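Draw a Banana and a Cup on a Black Background

July -- by the Mellero Sketchbook desk
Last updated: July, 4 p.m.

If your still life drawings keep coming out flat and gray, try working against black! I put it off for ages, and now it's the exercise I go back to more than any other. You need two things from the kitchen, a dark surface and 30 minutes.

What to get out
- a banana (a few freckles are great)
- a translucent plastic cup, plain, no printing
- black cloth, enough to go behind and to the sides
- gray or black paper, one white pencil, one soft black pencil, an eraser

Setting up

1. Cover the table or use a dark one. Black felt works, and so does a painted board. Run a lint roller over it first, then run it again.

2. Put up the cloth walls. Wrinkles are fine as long as they're soft. A fabric tent over a light frame is wonderful if you have the space, but two chair backs will hold a bedsheet just as well.

3. Keep the objects near the middle, with plenty of dark left around them. Beginners (me included, for years) push everything forward and lose all that lovely background.

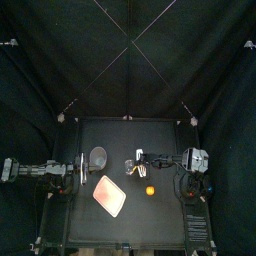 Black tabletop, dark fabric walls, objects grouped near the center. 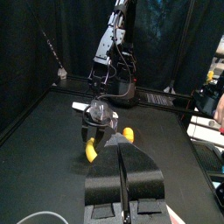

4. Pick one light and leave it alone. I like a desk lamp high on the left. Turn off the overhead light, sit down, and squint until you can only make out the brightest shapes.

Drawing it

Start with the banana. Draw it as a few straight lines and round them off later -- it keeps the curve from going rubbery. Find the ridge where the light side turns dark and put that in early.

The cup is the fun part! Don't outline it. Mark the highlights along the rim with the white pencil, leave the paper showing through for the sides, and add only the darks you really see. Stop sooner than you want to.

Swap the cup and banana around and go again on the same sheet. The second drawing is usually the looser one, and I nearly always like it better.

Related
Shading Eggs Without Smudging
The Dastholm Folding Easel, One Year On
Vitale Gray Paper: Which Side Is Up?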